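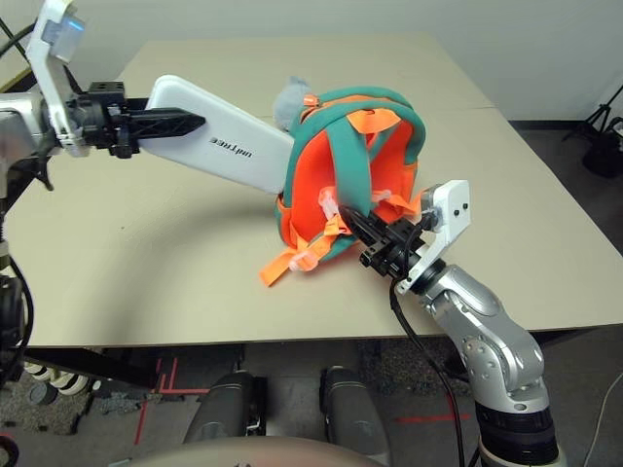 Barrett Obi wanted to know who was going to pay for it. He asked before the coffee had gone around, and the Korbridge people, who had a slide on cost near the end of their deck, asked if he could hold on to the question. He held on to it for most of the morning.

Korbridge opened its Escobedo lab to visitors in July. The company's pitch is that two-armed robots can take over the soft jobs in warehouses: returned clothes, bags, bedding, all the stuff that sags when you pick it up. Its software is called Kollow, and it runs on arms the company buys from others.

The job on show was a small backpack, orange and green, with a gray pom-pom on it. A backpack is a fair choice. Boxes are easy by now, and any trade show will let you watch an arm stack them until lunch. Straps and dangling webbing are another matter, and the robot had one gripper pinching the bag near the end of a shoulder strap while we stood behind the tape and tried to guess what it would do next.

What it did next, mostly, was think. I timed one run at 17 minutes, and that included two stops when an engineer walked over and typed something. I asked what she had typed. She said it was a restart. Our host said restarts were normal at this stage, and I believe him, but the brochure in my hand said "hands-free."

The brochure also said Kollow had learned from 3141 practice runs. How many of those went well? The answer was that success depends on how you define it. Pressed a little, the host offered that the robot does much better on bags it has seen before. A returns center, of course, gets bags it hasn't.

Obi's question came up again over sandwiches. Korbridge is hoping to lease a two-arm station to Altov, a returns business that handles roughly 200 bags on a slow shift. At the speed I saw, one station would still be working on that pile days later. The host said speed would come. He wouldn't say when, and the cost slide, once we finally reached it, had a bar chart with no dollar amounts on it.

I don't think anyone was trying to fool us. The engineers were frank when you caught them away from the projector, and one told me she would be happy if the thing could close a buckle every time by next spring. That struck me as a sensible goal, and a long way from the one on the slides.

Obi left at two without his number. Korbridge has promised to send it to him.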